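Gripper view tilted in the sim, two arm build, where do I fix this?

benchrat70
Posted April 2019

Building a two arm robot in my garage, slow going, evenings only. Frame is extrusion, arms are secondhand, fingers I cut myself. Before anything moves for real I run it in simulation on the garage PC, Lurance for the scene and Plavitz for the arm control. Both older versions, I know.

Problem is the view mounted behind the gripper. Everything leans. Tables come out as big diagonal slabs, and I can't tell from the picture if the hand is level or not. I've checked the mount angle in the model file like 4 times. It says zero on all three axes. The parent link is the palm so I figured zero is zero.
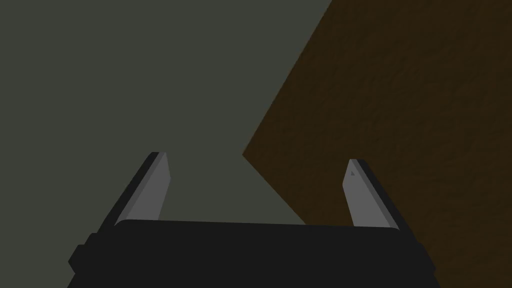 Second thing, maybe related. When I bring the fingers in toward the table edge I keep misjudging the distance. Stop too early, or go straight into the wood. Fingers open and close fine on command. No errors in the log except one joint limit warning on line 381, and I think that one is old.

So is it the mount, the joint offsets or something dumb in the room file? Room came as a download, dining table and kitchen stuff in it. I'd like to sort this before I bolt the real camera on, becuase the bracket is a pain to take off again.

solderfumes
Lower your field of view and restart. Fixed mine.

Plenum_Dave
Restart won't help with a lean. Did the same build in our shared shop last November, ate two weekends.

Zero on the mount only means zero relative to the palm. If the wrist is rolled the view rolls with it, nothing wrong there. A table corner aimed sideways across the view is what you'd get from a rolled wrist over a perfectly flat table. So first figure out if the hand is rolled or the whole robot is. Put a second view on the torso, up high, looking forward over both arms. Send all joints to home and look at that one instead of the gripper one.

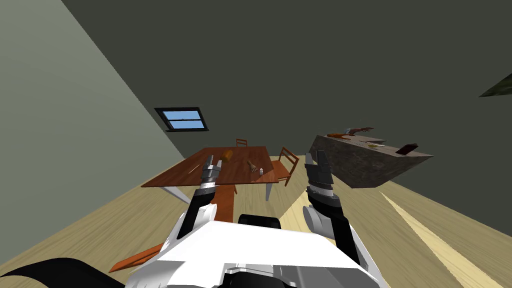

Your base pose is the next thing to look at. Open the room file, find the robot's start pose, and see if the rotation is in degrees or radians. Mixing those up got me. If the torso view is square to the room, the base is probably fine and you go hunting in the wrist. If it leans too, check the base and the torso view's own mount before you touch a single joint offset. Use the room for reference – that little window with the bar across it is great, same with the table legs. Window bar should be level when the view is level. And don't judge it off the stone countertop over on the right, use the window and the legs together or you'll chase one bad object pose for an hour.

Order I'd go in:

1. All joints to home, write down what the wrist roll reads.
2. Print the base rotation in world coordinates. Not the one in the file, the one the sim is actually using.
3. Spawn a plain cube on the floor in front of the robot. Compare cube edges to floor.
4. Only then the gripper view.

On the distance thing – seperate problem I think. Wide field of view squashes depth and you've got plain fingers against a plain table, nothing to judge by. I put a strip of bright tape on each fingertip, real one and model both, 40 mm long so I always know the length. Helps a lot. Or just read the fingertip height off the joint state and forget your eyes.

Joint limit warning, don't ignore it. If that's the wrist roll joint sitting at its limit on startup then you've found your lean.

benchrat70
It was the wrist, at least partly. Roll was starting at 70 degrees, left over from some test I did and saved by accident. Warning on 381 was exactly that joint. Set it back to 0 and the gripper view is a lot closer.

Base was in degrees and the sim wanted radians, so yeah, that too. Still a hair off after both. Haven't done the cube yet.

Tape is on the real fingers, model tomorrow.

kiln_and_lathe
Adding one since this thread comes up in search. If you're on the Skjelbred wrist, the flange has two bolt patterns and the model file only matches one of them. Use the wrong one and your real camera sits rotated even when the sim looks perfect. Check which holes you used before you tighten the bracket. There's a small dimple next to the right set, mine was full of paint so I missed it.

Also if you filter the joint readings with Filtix, turn it off while you do this. It lags and you end up correcting for numbers that are already stale.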